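Galería: botes de especias, primera ronda
01/02/2020

Llevo años leyendo que con el bote adecuado las especias se conservan solas. No me lo creo. Vacié el cajón de la cocina, salieron 34 envases entre botes, latas y bolsas con pinza, y probé unos cuantos recipientes de los que se anuncian como definitivos. Van en esta página con mi opinión, que no ha pagado ninguna marca.

Cloment, tarro de vidrio con goma
Bonito en la estantería. La goma se reseca antes de lo que promete la etiqueta y la tapa pesa más que el contenido. Para laurel y poco más.

Vendholm, lata cuadrada
Dicen que la oscuridad lo es todo. Puede ser, pero si no veo lo que hay dentro acabo comprando comino por duplicado. Tengo 2 latas abiertas de lo mismo desde December, perdón, desde diciembre (así viene impreso en la pegatina de la fecha).

Boateng, juego de 26 tubitos
¿Quién usa tantas especias? Los tubos son estrechos, no entra una cucharilla y rellenarlos sin embudo es un castigo. Regalé la mitad.

Rusance, bolsa con cierre
Lo más barato y, me fastidia decirlo, lo que menos sitio ocupa. El cierre se llena de polvo y deja de ajustar.

Plástico transparente con tapa blanca

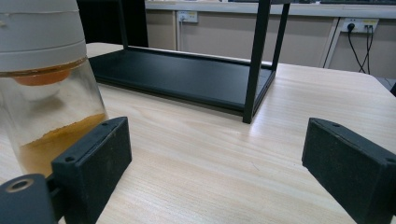
Mi pega con el plástico es siempre la misma: se raya, se empaña un poco y el amarillo de los polvos tipo cúrcuma se agarra a todo. A cambio, se sabe de un vistazo cuánto queda, y eso me evita más compras tontas que cualquier etiqueta. Tampoco me convencen las tapas con anillos, porque la suciedad se mete en las ranuras y hay que sacarla con un cepillo.

De todo lo probado he dejado 4 modelos en uso. Los demás están en una caja, lavados, por si alguien los quiere. Falta la ronda de los molinillos, de los que espero todavía menos.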